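Wellano opens bedroom tidying package to paying customers

Posted in January by the Home Automation Desk
131 shares | 5 comments

Wellano has put its bedroom tidying package on general sale, ending a trial period that was open only to existing development customers. The package is a software add-on for the company's two-arm platform and covers clearing small objects from a bed, straightening the top layer of bedding and returning pillows to a preset position.

The add-on is sold as a yearly license at $1,000 per robot. Buyers who already hold the Wellano kitchen package pay $200 less. Both prices include updates and remote setup, but not the arms, the grippers or the base, which are still supplied by Werkberg under a separate contract.

Soft goods have been a weak point for most home systems at this price. A blanket has no fixed shape, and an object resting on it shifts when the fabric is pulled. Wellano's method is to split the job into two passes. The first pass finds and removes loose items such as books, bottles and remote controls. The second pass handles the bedding and starts only when the software reports a clear surface.

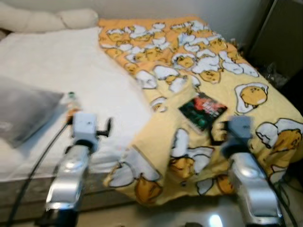 Each item picked up in the first pass is placed in a drop zone chosen by the user during setup. The zone can be a shelf, a nightstand or a bin, as long as it is within reach of at least one arm. Items the software can't classify are left where they are, and the second pass is put on hold until a person confirms the next step in the app.

Printed fabrics get their own setting. According to the release notes, earlier builds sometimes treated large printed figures as separate objects and tried to pick them up. The new build compares depth readings with the color image before it plans a grasp, and users can store up to five fabric profiles per room. Storing a profile means spreading the blanket flat once and letting the head camera record it.

There are limits. The package does not change sheets, does not fit pillowcases and will not work on a bed with a person or pet on it. Fitted sheets are treated as part of the mattress. Thin paperbacks lying flat on a thick blanket are listed as a known issue - the gripper fingers can press the cover into the fabric before they close - and a fix is planned for the next update.

Installation is handled by Sitompul in most regions. Customers in the Jundstead area can book directly with Wellano, which runs its own service desk there. The setup visit includes a reach check on both sides of the bed and a test of the stop button.

Existing trial users keep their current build until the end of their term. Moving to the paid version requires a new calibration of both arms, and saved drop zones carry over. Fabric profiles do not, and have to be recorded again.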